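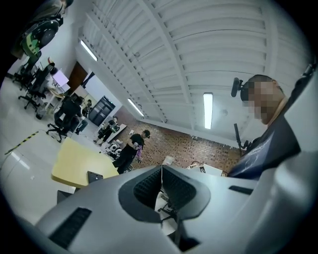
Filed under: Robotics / Upkeep

Changed the grip pads on the Mavo hand-held grippers at Nernham. The old set had done 2347 closes. Vents brushed out too. 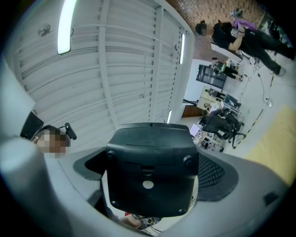

Condisero Gripper Maintenance Team

Check the screws on the housing every 10 days. A loose one throws the jaw reading off.

Both grippers get the same settings, so we do them as a pair.

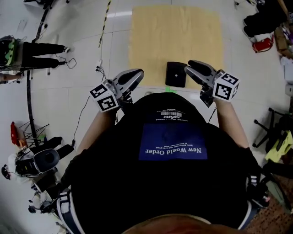
Cables next. Leave some slack at the grip end. Derkach spares are due in April, 3 sets.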